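4.2 Serving food from a shared tray

The second group of tasks concerns table service. Folding and wiping, covered in the previous section, tolerate an error of a few centimeters. Moving food from a tray to a plate does not tolerate much error at all, and it is the chore on which the four policies differ most. We treat it separately for this reason.

The task is stated to the system as a single sentence naming one food item and one destination. The policy receives the sentence, the current camera views, and the joint positions of both arms. It receives no object models and no list of what the tray holds. An attempt ends when the item is released or when the time limit is reached. An item that touches the plate and then rolls or slides off it is scored as a failure, as is an item that lands across the rim.

Figure 3 gives the workspace used for all service tasks. The arms are mounted at the front edge of the table, the tray lies between them, and the place setting is at the back on a gray placemat. Either arm may be used. The choice of arm is left to the policy and is logged.
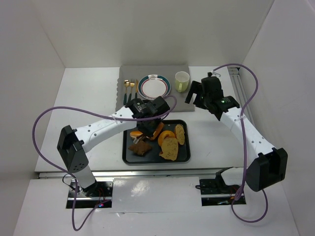 Sastden, July

Figure 3. Workspace for the service tasks, with food tray in front and place setting behind.

Training data for the group consist of 454 teleoperated demonstrations, of which 330 were kept after review. Demonstrations were dropped when the operator regrasped an item more than twice, when an item left the tray in a direction other than toward the plate, or when the two arms touched. The review was done by one annotator, and a second pass on a subset led to small changes only. No demonstrations from the folding group were mixed in.

Three of the four policies share the same vision backbone and differ in the action head. The fourth, Yeoman, is a larger model trained first on the Brandudo collection and then fine-tuned on our data. Its inference time is longer, and the controller therefore executes a longer chunk of actions between updates. We return to the effect of chunk length in Section 5.3.

Item shape has a stronger effect on the outcome than item position. Round, flat items such as the large cookie are hard to pick up from above: the fingers must either close across the full width or tip the item against the rim of the tray and take it by the edge. The demonstrations contain both strategies, and the policies with a regression head tend to average them, which places the fingers near the center of the item with an opening too narrow for either. The diffusion head commits to one strategy earlier in the approach and seldom shows this behavior.

Ring-shaped items are easier. A finger can enter the hole, and a lateral error in the approach still leaves a usable grasp on one side of the ring. The remaining difficulty is the release, where a ring may stay on one finger after the gripper opens. Operators dealt with this by a short sideways motion just above the plate, and all policies except the smallest learned to reproduce it.

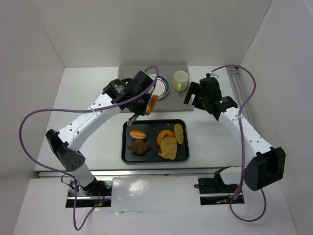

Overlap between items is the other main source of failure. When one item lies partly on top of another, the correct action depends on which of the two was named. If it is the lower one, the upper one has to be moved first or the lower one drawn out from the side. The demonstrations include few such cases. In evaluation, the policies nearly always grasped the upper item regardless of the instruction, and in most of these attempts they then carried it to the plate. We score this as a wrong-item failure, to be kept apart from grasp failures in Table 4, as the motion itself was often sound.

Use of the second arm was rare. The right arm starts nearer the mug and was chosen mainly for drink-related instructions. We expected it to steady the tray when the left arm pulled at an edge, as people do with their free hand, but this was seen only in policies trained on the full unreviewed set. One possible reading is that our review criteria removed useful two-arm behavior along with the collisions. Hirvonen's study of tray handling with the Civuris controller reports a similar loss after filtering, on a different arm and with stricter criteria.

For a household, the present results are not sufficient. A person asked to serve a named item would be expected to get it right each time, without pressing it out of shape and without disturbing the rest of the tray. We did not measure damage to the items, and our scoring counts a crushed item on the plate as a success. Success rates in Table 4 should therefore be read as an upper bound on useful service. Force limits at the fingers were set to a single value for all items, and a per-item limit was left for later work.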